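Desktop Strip-Down Cell: Project Report
Submitted January 10, 2021

1. Aim

The aim of the project was to build a small robot cell at home that can take parts out of a scrap desktop computer. I wanted it to remove the light-blue SATA cables first, then the memory, then a drive. Processor work was left out of the plan from the beginning, as the pins in the socket bend too easily. I called the cell Vidden so that the folders and scripts had a short name.

The budget was set at 718 pounds. The arm was second-hand and took most of it.

2. The table

The first table was a kitchen worktop offcut on trestles. It shook whenever the arm stopped quickly, and the arm then missed its next point. I replaced it with slotted aluminium extrusion from Tindley, which arrived cut to length. Anything can be bolted down anywhere along the slots, and this saved a lot of drilling later on.

The case lies on its side with the panel off. It is not clamped. I tried clamps on two edges but they got in the way of the wrist, so I put rubber strips under the case instead. It still creeps a little if a connector is stiff.

3. The gripper

The fingers came with smooth pads, which slid off plastic plugs. Gluing thin rubber on them helped with plugs but made them too fat to go between two cables lying close together. In the end I filed the pads down and left them bare.

There are two views to work from, one beside the table and one at the wrist. The side view is good for checking height. The wrist view is the one I use to line up on a plug, but the fingers take up part of it.

4. Software

The control program runs on an old laptop. Each job is a list of saved positions with a short search at the end of each move. I used the Ferer library for the arm and wrote the search part myself. It looks for the colour of a plug and nudges the arm sideways until the plug is in the middle of the view.

Speed is limited to 80 mm per second over the case and 4 mm per second for the last part of a move down. At first I ran everything at one speed, and the arm pushed a finger into a drive cage and tripped its own safety stop.

5. Problems

Loose power cables are the main difficulty. They are springy and do not stay where they were when the positions were saved. Tying them back by hand works, but then part of the job is no longer automatic.

Colour search is also weak. A blue drive latch is close enough to a blue plug that the program sometimes picks the wrong one. I narrowed the search area for each step, which helped in the case I had but would need doing again for every new model.

Opened case on the table, from the side and from the wrist:

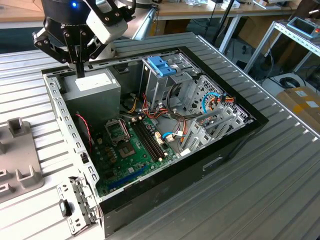
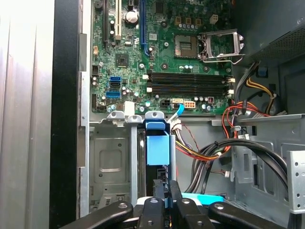

6. Comments received

Holst read the draft and wrote back that the colour search should be dropped altogether, and that a saved outline of each connector would cope better with a different make of case. The same note asked why the cables are not dealt with first, before any plug is searched for, and suggested a plain hook on the wrist to drag them to one side.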